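# Small Waste Bins: Placement, Loading and Cleaning

Revised after the February round of reader letters. The section on film packaging is new.

## Size and position

A desk-side or kitchen-corner bin without a lid should be sized for one day of dry waste. A larger bin gets emptied less often, and food residue on packaging starts to smell on the second day in a heated room.

Put the bin on hard flooring. Glazed tile is the easiest surface to wipe, but a light plastic bin slides on it. Four dots of clear silicone on the underside, left to cure overnight with the bin upside down, will hold it in place. Felt pads make the sliding worse.

Keep 15 cm between the rim and any hanging fabric. Tablecloths are the usual problem. A cloth that overhangs a desk far enough to reach the bin will pick up grease from wrappers, and it can drag light trash out when someone pulls a chair back. Either shift the cloth toward the wall side, fold the spare length under at the desk edge, or move the bin to the other end of the desk. Cloth clips work on tops up to the thickness printed on the pack; measure before buying.

## Round or rectangular

Round bins have no inside corners and wash faster. Rectangular bins fit flush against a cabinet and waste less floor. For use without a liner, choose round. A tapered body makes it easier to tip the contents out in one movement, though the narrow base is less stable if the bin is loaded mostly near the top.

## Film packaging

Snack wrappers, bread bags and produce bags take up far more volume than their weight suggests. Crumpling doesn't help much, as the film springs open again within a minute. A bin that looks full is often mostly air. 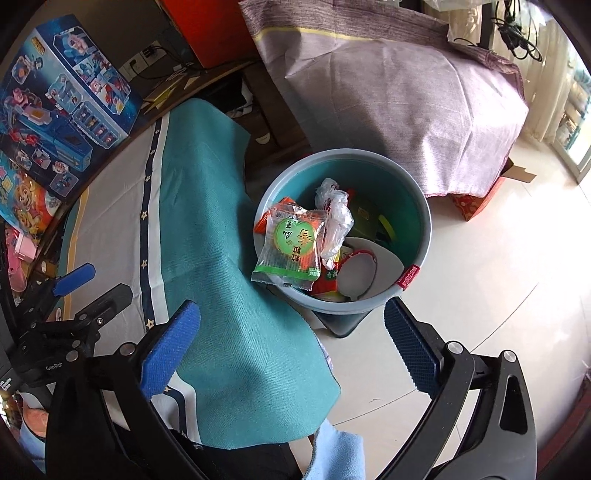 The fix is to flatten and fold before discarding. Press the air out of the wrapper, fold it lengthwise into a strip two fingers wide, then tie the strip in a single loose knot. Plastic carrier bags that are too creased to reuse can be handled the same way, or used as a sleeve: push the folded wrappers into one bag and drop it in when it is packed tight.

Abrehet Mamo wrote in with figures from her own kitchen. She saved wrappers for a month and had 141 pieces. Unfolded, they filled her bin more than once a week. Folded and knotted, the whole lot went into 2 carrier bags.

Points to watch:

- Shake crumbs out first. Crumbs trapped in a fold attract ants.
- Wipe oily film with a used paper napkin before folding.
- Do not knot foil-lined packs. They split along the crease; fold them flat and tuck them inside another wrapper.
- Keep stiff items (plastic spoons, tray inserts, cup lids) out of the sleeve bag. They puncture it. Stack them against the bin wall instead.
- Check local rules before putting film in recycling. Many collections accept bottles and tubs but reject film.

## Peel and other wet waste

Fruit peel does not belong in an unlined desk bin. If there is no separate food container nearby, wrap the peel in a sheet of newspaper and carry it to the kitchen the same day.

## Liners

Match the liner to the rim, not to the stated capacity. Measure around the outside of the rim with a string. A bin with a 92 cm rim circumference needs a liner at least 48 cm wide when laid flat, which leaves a little slack for the fold-over. If the liner slips, twist the excess on one side and tuck it under itself. A rubber band also works but perishes in a year or so.

## Cleaning

1. Empty the bin and knock it against the inside of the outdoor container to loosen anything stuck.
2. Add hot tap water to a depth of three fingers and a squirt of dish soap.
3. Leave for ten minutes.
4. Scrub the base seam and the underside of the rim with a long-handled brush.
5. Rinse, and dry upside down on a rack.

Paper labels on the rim soften in water and leave adhesive behind. Rub the residue with cooking oil, wait five minutes, and wash again with soap. Avoid acetone on colored plastic.

For persistent odor, spread a tablespoon of baking soda over the dry base and leave it under the liner. Replace it at each wash.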